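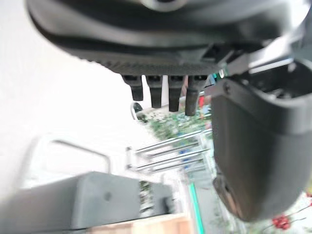 White wall, bright light, a good deal else in front of it.

**The plain wall and other expensive habits**

I painted my flat white to save myself a decision. The paint shop had other ideas. Vakon alone sells 909 whites, and the man at the counter laid out a fan of them with the patience of somebody paid by the hour. I went home with two tins of Plidau and a faint sense of having been tested.

A white wall in good light is nearly featureless, and that's the whole appeal. It's also why the first thumbprint looks like a crime. I have wiped the patch by my light switch so often that it has gone shiny, so now I have a clean shiny patch.

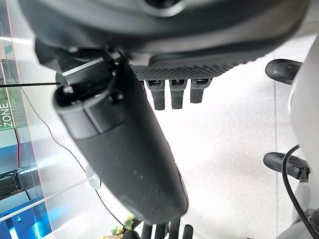
Glass is what people buy once they've run out of walls to paint. Vogler quoted me £2700 for a clear screen between kitchen and hall, then £2000 when I stopped answering the phone. The trouble with clear glass is that it's seldom content to be clear. It throws back white highlights, and its edges can pick up faint streaks of pink that you'd never have chosen from a chart. I'm rather fond of the pink. My downstairs neighbour thinks I should hang a curtain.

The screen goes in next June. I've already bought the cloths.

**Comments (3)**

Ours is by the back door and the dog has signed all of it.

Vinegar and newspaper. Don't let anyone sell you a spray!

What was the white called? You can't leave us hanging.

**Also in Homes**

Kutemier's folding chairs: a sit-down review
The hallway nobody finishes
Skirting boards, a confession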